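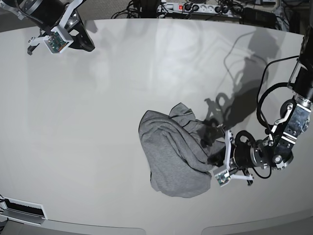
October 25, 2018

I've been meaning to write about the coast path for weeks, and now it's nearly November and my boots are still by the back door with Skarkcombe mud on them. Oh well!

So, back in September I finally walked from Skarkcombe to Cliltthorpe, which I'd been promising myself I'd do ever since we moved down this way. The guidebook calls it a "gentle day out". I would like a word with the guidebook. There are 119 steps up from the beach before you've even got going, according to the sign at the bottom (a nice touch, putting it at the bottom), and I had to stop twice to pretend I was admiring the sea.

Once you're up, though, it's lovely. It was one of those still, hazy mornings and the blackberries were still going strong, so I ate far too many and got purple all over my sleeves. I'd brought cheese and pickle sandwiches and meant to save them for the headland, but they were gone by the second stile. Then there's a long stretch through sheep fields where the path sort of gives up, and I went wrong and ended up in a farmyard being shouted at by geese. If you do this walk, keep LEFT at the water trough. The arrow on the post has been knocked round and points you straight at them.

Cliltthorpe itself is tiny, a pub and a chapel and a bus stop, and the pub was shut. I'd had a half of cider in my head for the last hour at least, so that was a blow. The bus back goes through Bramden and takes roughly 70 minutes, calling at every lay-by in the county, and I'd missed one by a whisker. I sat on the chapel wall with my socks off and finished my flask and was perfectly happy, to be fair.

Things I'd do differently: take a second pair of socks, ring the pub first, and pack a proper map instead of relying on my phone, which was down to 20 per cent by lunchtime.

Next up is the inland bit from Bramden, if the weather holds. I'm told there's a tea room halfway that does cheese scones. If anyone's been and knows whether it stays open over the winter, leave me a comment, I'd hate to be caught out again.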